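Last tidied up on Oct 24, 2023. If your copy has a column called `wheel_ok`, it's the old one, please bin it and grab the new file.

# dristonlow-room-notes

Hello! You've found my notes on getting a wheelchair in and out of the space beside a hospital bed. They cover folding it, unfolding it, parking it, and clearing the floor so it can go anywhere at all. I started writing things down in May in a paper notebook, then typed it all up, then got carried away and made it a proper table. It covers four rooms at Dristonlow, which is the training place where I teach the moving-and-handling sessions. They're set up like ordinary bedrooms on a ward, with a bed, a hard floor and never quite enough room on the side you want.

There are 424 rows. Each row is one go at one small job: fold the chair, open the chair, bring it alongside the bed, turn it, put it away. I wrote down what the chair was like at the start, what was on the floor, and what got in the way (if anything did). Most of it is dull and I've left the dull ones in, so you can see how often a perfectly ordinary chair goes perfectly ordinarily into a gap.

## What's in the folder

- `rows.csv` – the table itself
- `words.md` – what I mean by "sling", "rail", "brace" and so on
- `floor_sketches/` – my wobbly pencil plans of the four rooms, scanned
- `old/` – the notebook pages as typed, spelling and all

Of the 424 rows, 253 are wheelchair jobs and the rest are bed rails, bed brakes and clearing up. I wrote a proper comment on 196 of them. The other comments are blank, or say "fine", or in a few places say "tea".

## The chairs

Nearly everything here is the plain manual sort that folds in the middle: cloth seat, cross-brace underneath, big spoked wheels at the back with hand rims, push handles you steer from behind. I know there are much cleverer chairs out there. These are the ones that live in corridors and get borrowed, so they're the ones people need to be comfy with.

I fold by taking hold of the seat cloth front and back, in the middle, and lifting straight up. New people nearly always try to squash the two sides together first, and you can do it that way, but the brace stays stubborn and you end up hugging the thing. Lift the cloth and the sides come in by themselves. Opening is the other way about: push down on the seat rails with flat hands, fingers pointing inwards and well away from the edges where they'd get nipped. I put `nip` in the comment whenever somebody forgot, and yes, a couple of those are me.

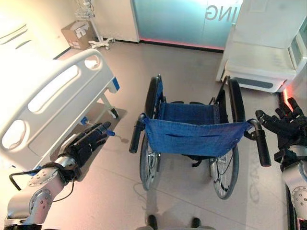

The seat cloth gets its own column, `sling`, and I'm quite fond of it. I put `taut`, `slack` or `part` and nothing else. `taut` means it's pulled across and you'd be happy to sit on it. `slack` means it's hanging in a fold between the sides. `part` is the annoying one in the middle, when the chair looks open from behind but hasn't dropped all the way down at the sides, and I wish I'd had that word from the first day! Before I added it I was putting those rows down as open, so treat any `taut` in the May rows with a bit of suspicion.

Then there's `handles`, which only says which way they're facing when the job begins: towards the bed, away from it, or along it. I picked handles over front wheels for this as the little front ones swivel all over the place and tell you very little about where the chair is about to go.

## The beds

All four rooms have a white bed with side rails. I use `rail_up` and `rail_down` for the rail nearest the chair and don't bother with the far one. If the rail was halfway, or I couldn't tell whether it had caught, it's `rail_unsure`. Please don't go turning those into ups or downs, I did that once to make a tidy chart and regretted it.

Bed castors matter more than I expected. A chair coming in close to the bed wants to put its wheel exactly where the bed has already put one, and if you come in at a slant you'll clonk it. `clonk` is a real value in the table. It means wheel met castor, no harm done. I thought about calling it `contact_minor` and then thought, who am I trying to impress?

The brake column is `bed_brake` and it's `on`, `off` or blank. Blank means I didn't check. It does not mean off.

## The floor

My favourite part, and where most of the comments are. The rooms have hard floors, tiles in most places, and the chairs roll nicely on them until they meet something. The usual somethings:

- cables lying across the floor, from whatever happened to be plugged in
- slippers (ours, for the sessions)
- the bin, which wanders
- bags that somebody put down "just for a second"

Cables get a column to themselves. `cable` can be `none`, `near_wheel`, `under_wheel` or `elsewhere`. I count it as `near_wheel` if I'd have wanted to move it before pushing off, so it's a judgement call and I can't offer you a ruler for it. A thin flat-lying one is easy to roll over without noticing, and that's how you end up dragging the whole lot behind you down the corridor. Look down both sides of the chair before you push, then look again from behind the handles, where half the floor is hidden by the chair itself.

## How I did the rows

Pretty simply. I stood at the foot of the bed with a clipboard, somebody did the job, I scribbled. If I did the job myself I wrote it up straight afterwards and put `me` in the `who` column. Everybody else is `other`. I've kept no names, no initials and nothing about anybody's health, and every chair in the table had either nobody in it or a member of staff playing along.

The column names began life in a spreadsheet template called Zidar that we already had on the office computer. I kept its row numbers and ditched nearly everything else. The checks at the end (daft values, missing rooms, the same row typed twice) are done by a little script I called Gauthier, and you can run it yourself:

```
python gauthier.py rows.csv
```

It prints the row number and a grumble. If it prints nothing, you're all good. Expect it to moan about blank comments unless you add `--quiet`, which I nearly always do.

## The columns, quickly

| column | what I put in it |
|---|---|
| `room` | A to D |
| `job` | fold, open, park, turn, away, rail, clear |
| `sling` | taut, slack, part |
| `handles` | to_bed, from_bed, along |
| `rail` | rail_up, rail_down, rail_unsure |
| `bed_brake` | on, off, blank |
| `cable` | none, near_wheel, under_wheel, elsewhere |
| `clonk` | yes or blank |
| `who` | me, other |
| `comment` | whatever I felt like | 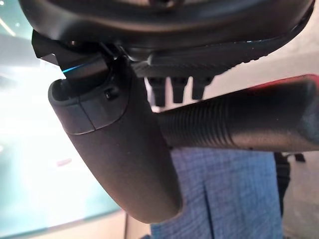 *Close up: long grey finger in front, ribbed cylinder behind, thin blue light at the top.*

## Things I'd be careful about

Four rooms in one building is a small world. The gap beside the bed in room C is much tighter than the others and drags all the parking rows down with it, so split by room before you say anything grand about parking.

I'm also not a stopwatch person. There are no timings anywhere, and you can't work them out from the row order, as I typed the pages up in whatever order they came out of my bag.

And the comments are in my own shorthand. "Shuffle" means the chair went in, came out a bit and went in again. "Waltz" means that happened more than once. "Hmph" means I had to move the bed, which always feels like cheating!

Please don't use any of it as a rule for moving real patients. Your own workplace will have its own way of doing things and its own people to ask, and they'll know the chairs you've got.

## Using it

Help yourself. Print it, chop it up, use the rows for a session of your own. If you share it on, keep this page with it so people know what `clonk` means. A shorter version with only the wheelchair rows went into our Veretar handout pack, and that one has slightly different row numbers, so say which one you've got when you write to me about a mistake.

## To do

- [ ] Redo the sketch of room B, the door's on the wrong side
- [ ] Footrests! I never made a column for them and they turn up in loads of comments
- [ ] Decide whether "bin" counts as clutter when it's where the bin is meant to go
- [x] Get rid of `wheel_ok`
- [ ] Go back through the May rows and mark the doubtful `taut` ones with a question mark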